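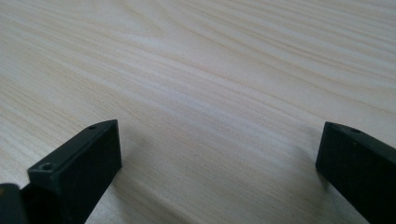
Pale wood tabletop with a curved grain.

Padlow Mulville adds contaminated land and environmental insurance advice to its property practice

The law firm Padlow Mulville has set up a contaminated land group within its commercial property practice. The group opened for instructions in July and is led by Yurii Hordiienko, a partner in the firm's regulatory department.

It will advise buyers, sellers, lenders and tenants on liability for historic pollution, the drafting of indemnities and the placing of environmental insurance alongside a transaction. Work of this kind was previously split between three departments, and clients often received separate letters of advice on the same site.

The firm reviewed 104 completed property files before forming the group. In 73 of them a desktop environmental report had been obtained. In 55 the contract dealt expressly with who would bear the cost of any clean-up, and in 11 a policy had been taken out at or before completion. The review covered offices, warehouses, former filling stations and light industrial units - it did not include residential sales.

"Most disputes we see start with a contract that says nothing," said Yurii Hordiienko. "The report is read, a risk is noted, and then the parties exchange on standard terms. We want that conversation to take place before heads of terms are agreed."

Instructions will follow a fixed sequence. A first review of the available reports and title documents is carried out within five working days. The client then receives a single note setting out the likely regulatory position, the gaps in the site data and the options for allocating risk. Where further ground investigation is needed, the group will settle the consultant's appointment and make sure that the buyer and any lender can rely on the findings.

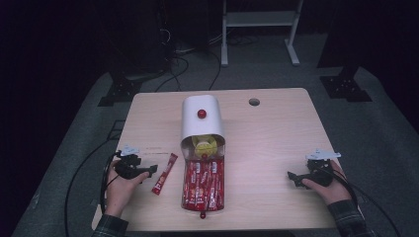 Does an environmental policy remove the need for a site survey?
Insurers will usually ask for one before quoting on a site with an industrial past, and conditions already known to the buyer may be excluded from cover.

The group will also review existing policies when a site changes hands or changes use. Points checked include the retroactive date, the definition of a pollution condition, the treatment of asbestos in soil and whether cover can be assigned to a successor in title. Notification clauses are dealt with separately, with a short schedule of the dates and addresses that the client's own staff will need.

Two existing clients, Darik and Pap, used the service during a trial period. Darik sought advice on the surrender of a depot lease with an underground fuel tank. Pap was buying a former print works with an incomplete remediation record, and the matter was completed with a retention held against further groundwater sampling.

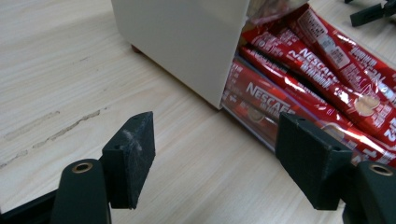

Fees for the first review are fixed and quoted in advance. Later stages are charged either by the hour or at a capped sum, depending on the number of sites and the state of the records. Portfolio clients may ask for a screening exercise, in which sites are sorted by former use and proximity to water before any detailed work is commissioned.

The group does not carry out surveys or sell insurance. Consultants and brokers are appointed by the client directly, and the firm takes no commission from either.

Enquiries about the contaminated land group should be addressed to Yurii Hordiienko at Padlow Mulville, with a site plan and copies of any earlier reports where these are held.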